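Gresent Laundry & Folding Service - Your Questions About Sweatshirts and Other Knits

We get more questions about sweatshirts than about everything else in the bag put together, so they have a page of their own. If you don't find what you need, stop by the counter at our Brerkadero shop and we'll be glad to talk it through with you.

Do I need to turn my sweatshirts inside out before I drop them off?

It's kind of you to ask, and no, you don't have to. We do it for you. If you'd like to do it at home anyway, please zip the zippers and check the pockets first (tissues are the big one, and we have all lost an afternoon to a tissue).

Why do you lay sweatshirts flat to fold them? I do mine against my chest.

So did most of us before we started here, and for a T-shirt it's perfectly fine. A sweatshirt is heavier, though, and the fleece likes to bunch up at the sides where you can't see it. On a table you can pull the body straight and smooth the sleeves down before you make the first fold.
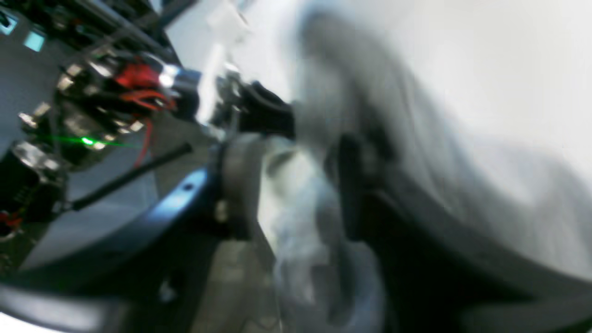 What order do you fold in?

Front side down, sleeves across the back, then the sides in toward the middle, and then up from the hem in halves or thirds depending on how deep your drawer is. Tell us if your drawers are shallow and we'll fold in thirds. If the sweatshirt has a hood, we lay it down over the back before the last fold so it doesn't make a lump.

Should I stretch the fabric to get the wrinkles out?

A gentle tug is all right, and I do mean gentle. Take hold of the two ends, draw them apart until the cloth lies level, and let go. What you want to stay away from is hard pulling at the cuffs and the waistband, where the ribbing can lose its spring - and once it's gone, it's very hard to get back. Damp sweatshirts stretch more easily than dry ones, so be extra careful if yours is fresh from the washer.

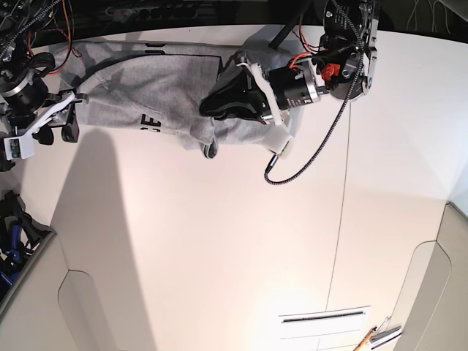
Sleeves deserve a little patience, too. A cuff that hangs out below the body will work its way loose in the drawer and take the rest of the fold along with it, so tuck it in before you go any further. Large printed letters are another thing to watch for. We try to keep a crease from running through the middle of them, even if that means the fold comes out slightly wider than usual.

Can you match the size of my shelf?

Yes, happily. Write the width on your bag tag and we'll fold to it. Folks with the Brasisico closet inserts can just write "Brasisico" and we'll know what you mean.

How many pieces fit in one bag?

Our large bag holds up to 50 pieces if they're mostly light things. Sweatshirts take up a lot more room, so please don't force the drawstring - we'd much rather lend you a second bag.

When will my order be ready?

Anything dropped off before noon is ready the next day, except on Wednesday, when we close early.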